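Progress report to the Brillar Fund: post-production rates and terms project

Posted 5 August 2022

Hi all, time for another update on where your money is going! When I wrote last we were still begging people to fill in the survey, and I was getting a bit worried. Well, 90 sound and picture post crews have now sent theirs back, and the comments boxes are full (one person wrote four pages on overtime alone).

The big topic is still late changes to the cut. Ernix puts two rounds of changes in its deal memo and bills after that. Doolan leaves it open and sorts it out at the wrap, and the mixers I spoke to there aren't happy about it. We've had 6 meetings with the two companies so far and they've both agreed to look at a shared draft.
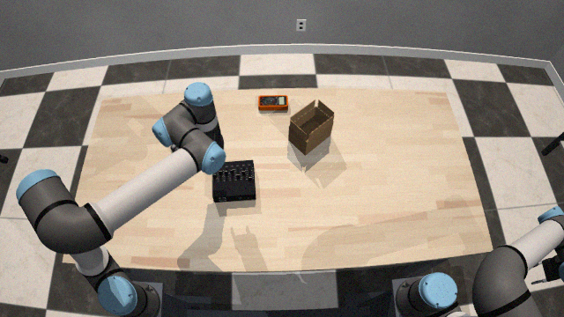 Simulated tabletop with a multimeter, cardboard box and audio mixer.

On money, we've spent $2893 of the grant, mostly on room rental and the lawyer who read through the sample contracts. Another $600 is set aside for printing. I'd like to move some of that to a second legal read, if you're okay with it – let me know!

Still to do: the kit rental section, which I keep putting off, and a call with Ondis about assistants' hours. The draft terms should be with you in December.

12 shares | 3 comments

Contact us | © Post Crew Terms Project | Back to top

Recent updates
Survey now open to assistants
Notes from the first Doolan meeting
What goes in a deal memo?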